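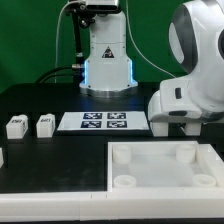 4. What happened to the Allergate story once it left the statehouse

Figure 1. Base column of a robot arm, with blue light along its lower side edges.

So now I get to the part of the project I enjoyed most, which was following one story through all the hands it passed through. Section 3 laid out how I built the set of digest items (403 of them, after I threw out duplicates and the ones that were only a headline). This section is narrower. I took a single state contracting dispute, the one people in Brannigan County started calling Allergate, and read every item that mentioned it, often several times over, with a pencil.

A quick refresher for readers who skipped the background. The state health department hired a supplier, Misska, to stock public schools with emergency allergy medicine. The auditor's office then put out a report saying the department had renewed the contract without checking whether the deliveries matched the invoices. Delegates held a hearing, the department promised to tighten things up, and Misska kept the contract on new terms. As scandals go it was pretty modest! But it touched schools, money and a regulator who looked half asleep, and that's a mix editors of morning digests can't resist.

4.1 The first items were good

I went in expecting to complain about the early coverage, and I can't. The first digest to pick up the audit was Tistar, a one-person operation run out of Brannigan, and its item was careful. It named the office that wrote the report, it used the word "unverified" where the auditors used it, and it linked to the document itself. Madalena Abreu, who edited Tistar in those days, told me she'd read the whole audit the night before over a bowl of cereal. "I didn't want to say missing," she said. "Missing means somebody took it. They only said they couldn't tell."

That one distinction, between deliveries nobody could verify and deliveries that never came, is what I ended up tracking. It's small enough that I could mark each item yes or no without agonizing, and it matters a lot if you happen to be the supplier. Olga Amaral coded the same items separately, without seeing my marks, and we disagreed on eight. We talked those through on the phone and settled all of them, though I still think she let me win one.

4.2 Where the word changed

The change came at the hearing. A delegate asked a department official where the "missing" medicine was, and the official answered the question without objecting to the word. From then on it was fair game. Reporters quoted the exchange accurately, the digests quoted the reporters accurately, and within a few mornings "missing" was showing up outside of quotation marks, as plain description. No single writer in this chain did anything I'd call sloppy. I looked pretty hard for one — I had a whole paragraph planned — and had to cut it.

Of the items on Allergate, 42 ran after the hearing, and I'd sort them into two loose piles. In the bigger pile, the writer summarized a newspaper story in a sentence or two and kept that story's verb. In the smaller pile, the writer had gone back to the audit, or had at least remembered it, and the softer wording survived. Items in the second pile also tended to be longer. I don't want to make too much of that, given that a longer item simply has more room for a hedge, and I had no good way to pull those two things apart.

Friederike Albers has argued in our reading group that I'm measuring the wrong thing here, and her point deserves a fair airing. She says digest readers know they're getting a pointer to a story, so the wording of the pointer hardly counts. People who care will click. My trouble with this is that the people I interviewed mostly told me they didn't click. I spoke with 15 regular readers, nearly all of them county staff or school board members, and the usual pattern was to read the digest on the phone, open one link at most, and carry the rest into the day as things they sort of knew. One board member described the Misska business to me in some detail and then asked whether there had been an audit. That was a strange phone call.

4.3 Corrections, or the lack of them

I also checked what happened when the department published its own follow-up review, which found that most of the unverified deliveries had in fact been signed for, on paper forms kept at the schools. You'd think this would travel. It went almost nowhere. Tistar ran it, under Abreu's successor, Aníbal Marinho, and gave it roughly the same space as the original item. The larger digests either skipped it or folded it into a longer entry about the school budget, and I nearly missed two of those myself because the supplier's name wasn't in them.

When I asked Marinho about this, he shrugged it off in a way I found useful. A digest, he said, picks up what the papers print, and the papers hadn't printed much. He had only heard about the review from a school nurse on his mailing list. I asked if he'd thought of it as a correction to the earlier items and he said no, it was just that morning's news. The earlier items are all still up in the archive, with "missing" in the later ones, and none of them link forward to the review. I last checked the archive pages on 25/09/2022.

4.4 Some cautions

It's one story in one state, and I picked it partly because I already knew it well. Evanthia Dimitriou read a draft of this section and pointed out that a dispute with a quieter hearing might have kept its original wording all the way through, and I think she's right. I'd love to run the same exercise on a few road contracts, where hearings are rarer and the delegates mostly don't show up. The coding sheet would work as it stands, apart from the line about quotation marks, which gave Olga and me more trouble than all the rest and ought to be rewritten before anyone uses it again. Section 5 goes back to the full set of items and looks at how often digests linked to a primary document at all.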